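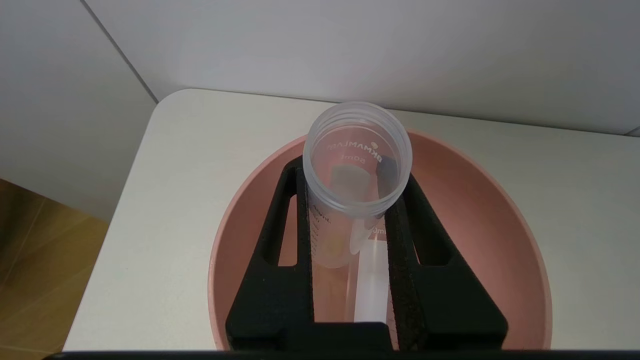
Le futsal mérite mieux qu'un gymnase à vingt-deux heures

Publié le 29 juin 2022

Quand je suis arrivé en France, on m'a demandé assez vite si je jouais au football. J'ai répondu que je jouais au futsal, et la personne m'a dit : « Ah, le foot en salle, pour l'hiver. » J'ai souri par politesse, mais cette phrase m'est restée dans la tête. Dans la ville où j'ai grandi, le futsal n'était pas un remplacement. Les enfants commençaient par là, et beaucoup d'adultes n'ont jamais voulu autre chose.

Je joue depuis deux saisons avec le Clomby Futsal, une équipe modeste du championnat de district. Nous avons fini la dernière saison au milieu du classement, avec une belle série au printemps et un mois d'octobre que je préfère oublier. Je ne me plains pas du niveau, il y a de très bons joueurs dans notre poule. Je voudrais plutôt parler de la place qu'on donne à ce sport, parce que je ne la comprends pas encore tout à fait.

Premièrement, les horaires. Notre créneau d'entraînement commence à vingt-deux heures. Avant nous, il y a le handball, puis le badminton, puis une section de gymnastique. Je respecte tous ces sports, et je sais bien que les salles ne sont pas élastiques. Mais un jeune de quinze ans ne peut pas s'entraîner à cette heure-là, et sans les jeunes, un club vieillit d'un an chaque année. Chez nous le plus vieux joueur a 36 ans et il court encore plus que moi.

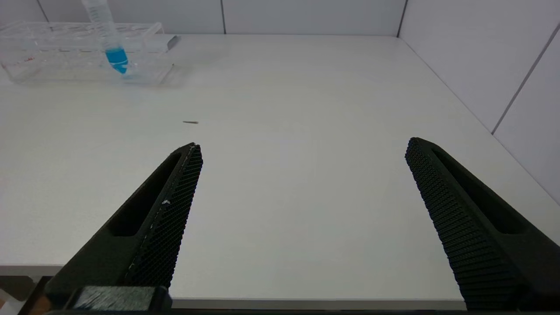 Sur la table blanche.

Deuxièmement, la question de l'image. Beaucoup de gens pensent que le futsal est une version facile du football, avec moins de joueurs et moins de course. Je les invite à essayer dix minutes. Le terrain est petit, donc on est toujours concerné par l'action. Si vous perdez le ballon, il y a danger tout de suite, et vous n'avez pas le temps de lever les bras pour vous excuser auprès des copains. Le ballon rebondit peu, on le contrôle beaucoup avec la semelle, et ce geste, qui semble très simple à regarder, demande des années pour devenir naturel. Les débutants venus de l'herbe veulent toujours utiliser l'intérieur du pied et le ballon leur échappe d'un demi-mètre. Sur un grand terrain, un demi-mètre n'est rien. En salle, c'est un but contre vous.

Mon premier entraîneur, Anderson Bittencourt, nous interdisait de tirer pendant toute la première partie de la séance. Il fallait passer, bouger, repasser. Nous étions furieux. À treize ans, on veut marquer, on ne veut pas comprendre l'espace. Il répétait que le but viendrait tout seul si le deuxième poteau était occupé. J'ai essayé d'expliquer cela en français à mes coéquipiers de Clomby et je crois que j'ai employé de mauvais mots, car ils ont cru que je parlais d'un poteau de la salle qu'il fallait déplacer ! Maintenant c'est devenu notre annonce pour une combinaison sur touche. 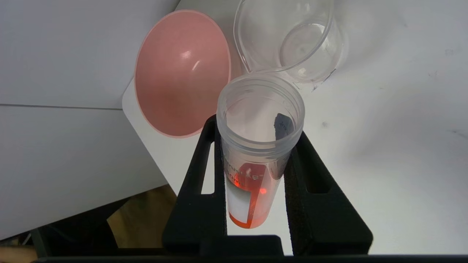 Troisièmement, l'argent, même si c'est un sujet délicat. Pour une saison, notre section dispose de presque 2000 euros, avec lesquels il faut payer les ballons, les maillots et une partie des déplacements. Le match à Olmedo, par exemple, nous oblige à prendre trois voitures. Quand je regarde ce qui reste pour le futsal après que le football à onze a été servi, je pense à un gobelet en plastique avec un petit peu de liquide orange au fond. On ne peut pas dire qu'il est vide, mais on ne va pas inviter des amis à boire. Je ne demande pas la même somme que l'équipe première sur herbe, je demande seulement que quelqu'un regarde nos besoins avant la fin de la réunion.

Il faut aussi parler des spectateurs. Contre Meltis, l'hiver dernier, les tribunes étaient presque pleines, et c'était une soirée magnifique. Nous perdions deux à zéro à la pause, nous avons joué avec le gardien avancé à la fin, et nous avons égalisé sur la dernière action. Des gens qui étaient entrés seulement pour attendre leur enfant au badminton sont restés jusqu'au bout. Une dame m'a demandé quand était le prochain match. Je n'ai pas su lui répondre, car le calendrier n'était affiché nulle part, et cela m'a fait un peu honte.

Depuis, j'écris moi-même les dates sur une feuille à l'entrée de la salle. Mon ami Jiso, qui est notre gardien, corrige les fautes d'orthographe avec un stylo rouge.

Si vous habitez dans le coin et que vous voulez essayer, les séances reprennent après l'été. Il faut des chaussures à semelle plate qui ne laissent pas de traces sur le parquet, une bouteille d'eau, et malheureusement il faut aussi accepter de se coucher tard. Écrivez-moi dans les commentaires, je réponds toujours, parfois avec un peu de retard.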